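Vindum Clear Table Cover

Heavy clear cover for dining tables, sideboards and kitchen tables

Sold by Fernby Home
Price: $79
Item: Vindum, long table size
Availability: In stock, ships in 2 business days

The Vindum is a clear cover that goes over the tablecloth you already own. It keeps crumbs, tea and sauce off the fabric and lets the pattern show. It has a glossy top side and a smooth underside, and either side can face up.

We cut each cover from a single roll, so there is no seam down the middle of the table. The standard piece is 100 inches long. If your table is shorter, trim the cover at home with sharp scissors and a straight edge. Mark the line on the underside with a washable pen, cut slowly, and wipe off what is left of the mark.

The cover arrives folded in a flat carton. Fold lines are normal for the first days. Lay it out in a warm room, smooth it from the center toward the ends, and leave a few heavy books on the worst creases overnight. Do not iron it and do not use a hair dryer.
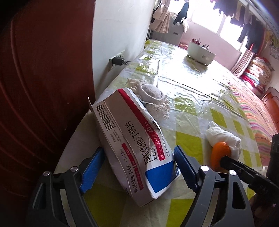

Light or pale cloths work best under a clear cover. A dark plain cloth will show every air pocket, and dust that gets trapped between the layers is easy to see. Small all-over prints are more forgiving. With yellow-green diamonds on a pale background, the pattern still reads well through the plastic, even where there are folds and the window light catches the surface. Doilies and mats can go on top of the cover or underneath it. A crocheted one laid on top, like the cream lace doily here, is easy to lift off when you want to wipe the table.

Care

Wipe with a damp cloth and a drop of dish soap. Dry with a towel if your water leaves spots. For ballpoint ink, use a little rubbing alcohol on a cotton ball and test a corner first. No bleach, no scouring powder.

Let the tablecloth dry fully before you put the cover over it. A damp cloth under plastic will smell.

Hot pans need a trivet. A cup of coffee is fine.

Storage

Roll it - do not fold it - with the glossy side out. The carton tube is sold separately under the name Cordeiro and holds one cover.

What customers say

"Covers my mother's good cloth and I can still see it. Took a week to lie flat at the ends." - Maeve Mac an tSaoi

"Trimmed it with kitchen scissors. My cut is a bit crooked but it hangs below the edge so it's fine." - Hsiu-ying Peng

Returns

Uncut covers can be returned in the original carton. We can't take back a cover once it has been trimmed. For questions on sizing, write to Darragh Mulcahy at the Fernby order desk and include the length and width of your table.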